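Finally got to go around the Bundgaard boot workshop in Skidthorpe, and I've been boring everyone with it since! They only open the doors in March and October, so when a spot came up I grabbed it.

Blažena Jurčo took our group of 11 through the resoling room first. She pulled the sole off an old Rukwood hiking boot with one long tug (the noise is horrible) and let us feel how thin the rubber had gotten under the big toe. Mine go in the same spot, so now I feel a bit less clumsy.
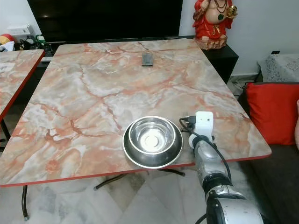

After that came the lasting machines, which stretch the leather over a foot-shaped block. Loud, hot, and I could have stayed all afternoon. A full leather boot takes 244 separate steps there, and the stitching alone gets checked by two people.

They also let us try the new Nastside approach shoe on a little slab of fake rock. Super sticky at the toe, but too narrow for me even a half size up – I've got feet like paddles. My sister loved them and bought a pair on the spot.
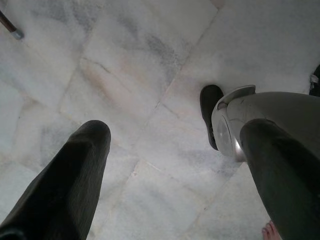 *Stone floor, Skidthorpe, 26/10/2020*

Parking is tight, so take the bus if you can. And bring your worn-out boots, they'll quote you for a resole while you wait.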